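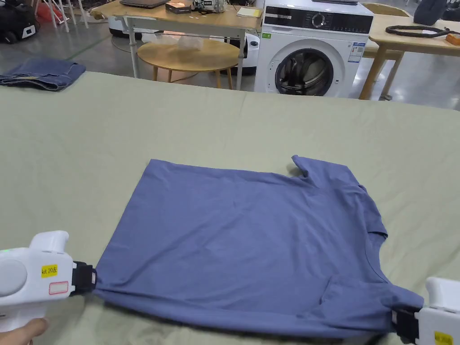
Speaker notes: Pull first, then fold

Version for the June workshop in Kedville. Twenty-five minute slot, leave five for questions. Water on the lectern, clicker in left pocket, do not wander off past the screen like last time.

Opening

Hello everyone, thank you for coming back from coffee. I work on laundry. I've been working on laundry for three years and my own ironing pile has not benefited in the slightest.

The short version of the talk, for those of you already looking at the programme to see who's next: we taught a two-armed robot to fold T-shirts from recordings of people doing it with hand-held grippers, and the recordings that helped most were the ones where the person pulled the shirt tight before doing anything else. We threw away nearly half our data and the robot got better. I'd like to spend most of my time on how we decided what to throw away, and a bit at the end on where it falls over.

Say thank you to the team early, I always forget. Negin Shirazi built the recording side. Jannik Kröger did the training and most of the late nights. Touran Mahmoudi did more folding than any human being should, and Jacqueline Lefèvre wrote the labelling tool, Plundik, which I'll come to.

How we record

(Slow down here, people from the planning session won't know any of it.)

You hold one gripper in each hand and squeeze to close the jaws. You fold the shirt. Each gripper has its own camera and we also record a view from head height, so for every demonstration we get the near view of the cloth and the wider view of the table. No robot needs to be switched on, and you can do a lot of shirts in a morning if your wrists hold up!

We laid a plain green cloth over the work surface on purpose, so the edge of a garment shows up against it. The rest of the room we left alone. People wander about, bags get moved, somebody's desk is always in view, and I'm quite happy with that (a robot that can only fold in an empty white box isn't a lot of use to me).
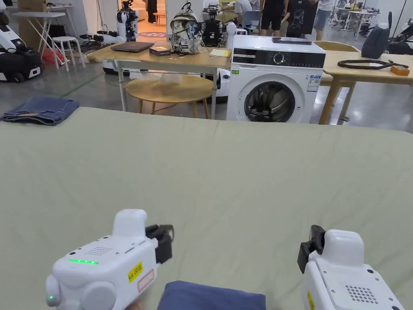 Both grippers over the green cloth, with a folded navy garment in between and jeans further off.

Talk over this one: your hands never touch the fabric directly. It feels very odd for the first ten minutes. You lose all the little things your fingertips do, rolling a hem, flicking a sleeve over, smoothing with the side of your palm. What's left is pinch, move, let go. Which is lovely for us, as pinch, move, let go is all the robot can do as well.

If someone asks about the labels on the kits, yes, every gripper has one, and yes, early on we did manage to pair up the wrong left and right for a whole afternoon. Negin has forgiven me.

The numbers

440 demonstrations in the full set, over 40 garments. Shirts mostly, short sleeves, a mix of sizes and a mix of how tired the fabric was. Trousers are in the room a lot but they aren't in the results today.

Then we trained on the lot, and the robot was fine. Fine-ish. It would fold a shirt and the fold would be in the right sort of place, but the shirt underneath would be rumpled, and by the second fold you'd have something closer to a parcel. Jannik called it the fish supper. We looked at the jaw positions, we looked at the timing, we blamed the cameras for a fortnight.

It was Touran who spotted it, while she was relabelling. She said some people tug and some people don't. If you learnt to fold from someone fussy, you take two corners, pull them apart until the hem is straight, and only then fold. If you learnt from someone like my dad, you go straight in.

What Plundik looks for

Keep this simple, there's a backup slide with the maths if Bahman Shahbazi is in the audience, which he will be.

We call it the taut moment. Both jaws closed, both on the same garment, distance between them stops growing, and the cloth edge between the two jaws is close to a straight line in the head view. All of that has to hold for a short stretch of video. The first parts come free from the gripper readings. The straight edge is the fiddly bit and it's where most of the labelling effort went.

Note that wrinkles in the middle of the shirt don't matter to the test. The first version of Plundik wanted the whole body smooth and it rejected nearly everything. Cotton doesn't go smooth when you pull two points on one side, it goes straight along the line between them and stays rumpled elsewhere. We only ask about the line.

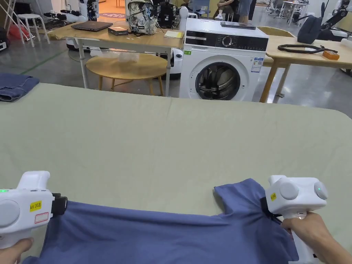

Blue T-shirt held between the two grippers, wrinkles and all.

The grips don't need to be on matching corners either. People pull hem to hem, hem to collar, sleeve to sleeve, and Plundik takes all of them. I had a slide with every combination on it and Jacqueline made me take it out, she was right.

With that rule, 233 of the 440 demonstrations have a taut moment before the first fold. Those became the small set. Same garments, same folders, just fewer recordings.

(Pause. Let them read the slide. Don't read it out.)

Results

We ran 139 trials with each version of the model, same robot, same table, shirts dropped from the same height so they landed in a mess. A trial counts as good if the finished fold fits inside a template and there's no sleeve sticking out. Two people scored each one from video without being told which model it was.

The full set got just under half of them right. The small set got more than two thirds. I made Jannik run the scoring again as I didn't believe him, and then I made him do it again with me in the room.

The obvious question is whether the people who tug are simply better folders. We wondered that too. So we picked out the folders who did both, sometimes tugging and sometimes not, and trained only on their recordings, split the same way. The gap shrinks but it's still there. I wouldn't hang my hat on the exact size of it.

What you see from the hand

One more thing on the cameras, since I know the Brallura lot are thinking of dropping the gripper views to save storage. Please don't! From head height your own grippers hide the very corner you're holding. Down at the jaws you can see whether the cloth is actually pinched, and with luck the other gripper comes into view at the far end of the same bit of fabric. 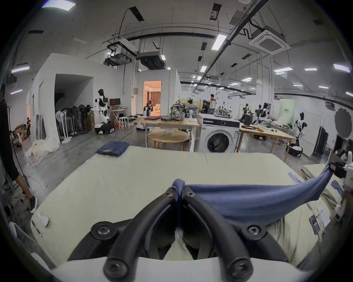
The cost is that these views swing all over the place. You get ceiling, you get the far wall, you get colleagues. We tried cropping everything down to the fingers and the model got worse, particularly at finding the second corner. So we keep the wide view and put up with the clutter.

Where it falls over

Stretchy fabric. The distance between the jaws keeps on growing and the robot keeps on pulling. We've put a limit on it now, after a vest.

Anything with buttons down the front, where pulling the hem opens the whole shirt up.

Shirts that land inside out. It folds them beautifully, inside out.

And very small shirts, where the two arms get too close and the planner gives up. Boiko, our controller, has a hard stop for that and I'm not allowed to touch it.

Closing

Plundik and the small set are going up together, labels included. The full set follows once we've checked the head views for faces. If you've got folding recordings of your own, run the taut test over them before you train on anything and let me know what fraction passes, I'd love to compare.

Questions. If there are none, ask Bahman for his.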